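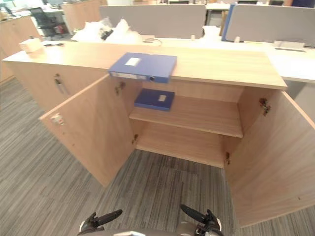
Office cabinet, doors open, one blue file box on top and a darker one on the shelf

How do you sort forty years of family letters and papers?
Posted by Britt-Marie Dahlgren, 17/06/2022

Hi all! I've inherited the family archive and I'm thrilled, but a bit lost. My great-aunt kept everything: letters, receipts from the shop in Bekberg, school reports, ration cards, church programs, a whole stack of postcards from Kvam. I counted the letters over two long evenings and got to 1,252, and that's before the envelopes that have come apart from whatever was in them.

I want my cousins to be able to find things without calling me. Do I sort by person, by year, or by type? I started by person, but half the letters are addressed to "all of you at home" and then I'm stuck. I'd also like to scan the best ones - the ones from Skarkeck especially, her handwriting is gorgeous and she tells wonderful stories about the ferry. Any advice is welcome, I have the whole summer!

Tuva Öberg
Oh, what a lovely thing to have land in your lap! I did this for my father's side and enjoyed almost every minute of it (the tax papers, less so).

Go by who wrote the letter, then by year. The writer is nearly always clear, even when the letter is meant for the whole house, so your "all of you at home" pile goes away right there. Inside each writer's folder, put the oldest in front. If there's no date, look at the postmark, and if that's gone too, pencil "undated" on a slip of paper and put it at the back. You'll be able to place a surprising number of them later, once you know who was having babies and who had moved where!

Keep the non-letters separate. Mine ended up as school, money, church and "shop". Please don't throw out the shop receipts before you've read them. I found out from a receipt that my grandfather had bought a piano, which he always said was a gift.

A few practical bits. Take out rusty paper clips and rubber bands first. Unfold the letters and store them flat, in acid-free folders if you can get them. Write in soft pencil on the folder, never on the letter itself. And loose envelopes get their own folder with the stamps left on - match the handwriting and the paper size on a rainy day.

For the list, I use a plain spreadsheet with writer, date, place, and one line about what's in it. I got 800 letters in between February and the end of summer, doing a few after supper. That one line is what your cousins will love, so put the good stuff in it. "Goat got into the church again" beats "news from home".

kvam_reader
By year. Everything else is too complicated. I have 1,055 postcards in year order and I can find any of them.

Monance
Tuva's way is great, and I'd only add something about the scanning. Don't scan as you sort, you'll never finish either one. Sort first, put a slip in the ones that make you laugh or cry, then scan those. I use 300 dpi for ordinary letters and 600 for anything tiny or faded, in color, both sides, even if the back looks blank. Name the files with the year first, like 1958-03-skarkeck-ferry, and they line up by themselves in the folder.

Also, read some of them out loud to the oldest person in the family while you can. My uncle remembered the names of three dogs and one very bad schoolteacher, and I wrote it all down that same night. Have fun, and please come back and tell us about the ferry!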